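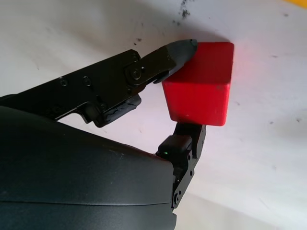

又是半夜写。明天一早的车，行李还没收，先把这几天学匈牙利语的事记一下，不然又忘了。

起因是十月份换了工作，新公司叫Vass，一半同事在布达佩斯那边。开会都用英语，没问题，但是会前那五分钟大家闲聊我完全插不进去。坐着傻笑。笑了两个星期，脸酸，决定学。

用的是Walia，一个背单词的小软件，同事推荐的。界面丑，胜在不弹广告。到今晚为止背了927个词，听着挺多吧？其实能在嘴里用出来的，可能一百个都不到。看到认识，听到就懵。老问题了，学日语的时侯也这样。

说说难的地方。

元音和谐。道理五分钟就懂，前元音跟前元音走，后元音跟后元音走，后缀跟着变。“在房子里”是házban，“在花园里”是kertben。懂归懂，张嘴就错。现在的办法是不想规则，整个词连后缀一起背，笨，但是快。

然后是格。网上有说十七个有说十八个的，数法不一样，我懒得管。先学“在里面”“到里面”“从里面出来”，再学“在上面”那一组，别的以后再说。最烦的是城市名，布达佩斯用“在上面”，外国城市用“在里面”，可是匈牙利国内也有用“在里面”的。问Ottó Bozsik为什么，他想了半天说，听着对就对。谢谢你啊Ottó。

动词还分定指不定指。“我看一部电影”和“我看这部电影”，动词词尾不同。这个我卡了16天，笔记本上有整整一页全是划掉的句子。后来是Tamás Orbán给我发了一段语音，讲他小时候奶奶怎么纠正他，我才突然有点感觉。语音我听了好多遍，一边洗碗一边听，洗洁精都用多了。

数字倒是比想像中简单，十以上规规矩矩往上加。就是电话号码念得太快，人家两位两位报，我还在想前面那个，后面已经没了。

教材我现在是两本换着看。一本老的，课文全是火车站和邮局，录音像从井里传出来的，但是语法讲得清楚。另一本新的，Plindirton出的，排版舒服，103页就把基础讲完，太赶，第三课还在问你叫什么，第六课已经在谈环保了。。。两本对着看刚好。有人要书名的话留言，我回来再翻，书已经塞箱子底下了。

还有个播客叫Darnness，慢速的，每集讲一个小店或者一条街。头几集只能听出“面包”“昨天”“非常”。上周那集讲修鞋铺，居然跟下来大半，高兴得在地铁上坐过一站。

接下来的打算，随便写写：单词先停一停，每天录一分钟自己说话，录完第二天再听（很羞耻，但是有用）。每周跟Tamás通一次话，他练中文我练匈语，各一半时间。他的中文进步比我快得多，上次已经会说“差不多得了”，不知道哪里学的。

哦对，上篇有人问要不要先学国际音标。我没学。gy那个音靠听，听多了舌头自己会找地方，找不到就再听。sz和s别搞反就行，我搞反过，把一个姓念得面目全非，人家很客气没说什么。

不写了，充电器还没找到，闹钟定了6点。回来再更。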